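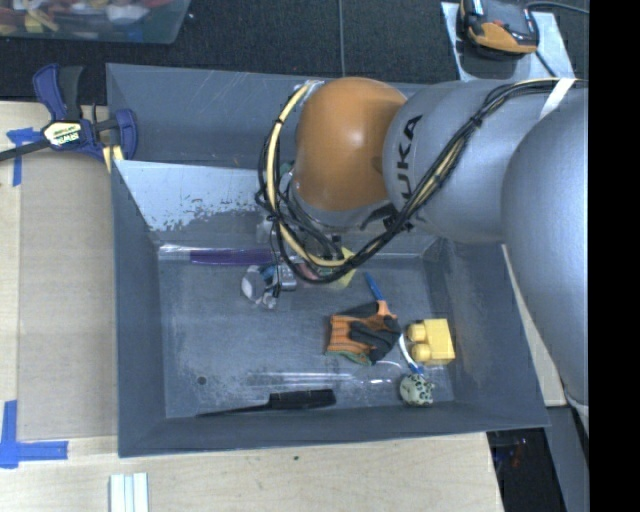

Small objects in a deep gray bin.

About Grandwood

Grandwood is a tool and household lending library in Skestgate. Members borrow things they need for a day or a week and bring them back when they are done. We lend drills, ladders, sewing machines, cake pans, folding tables, carpet cleaners and a lot more. The catalog now lists 2,662 items.

We opened 13 years ago in the back half of a former shoe store on Baptiste Street. In the first year we had 228 members and one wall of shelves. We later took over the front half as well, and a second branch opened in Dromum, next to the bus station.

How it works

Membership is paid once a year. Bring a photo ID and something with your address on it. You can have up to 11 items out at one time. Most loans run for seven days and can be renewed once by phone if no one else is waiting. Large items such as tillers and tile saws go out for three days.

Please return tools clean. Late fees are charged by the day and are posted at both desks.

Donations

We take working hand tools, garden tools and kitchen equipment at the Skestgate branch. We do not take mattresses, gas heaters, car seats or anything with a damaged cord. Call first if you have more than a carload.

Repairs

Our staff checks and repairs returned items in the Dromum workshop. Members can also book bench time there in the evening, from 5:30 until 8. Sharpening is done once a month, except in January.

Parking in Skestgate is behind the building. The entrance in Dromum has a ramp.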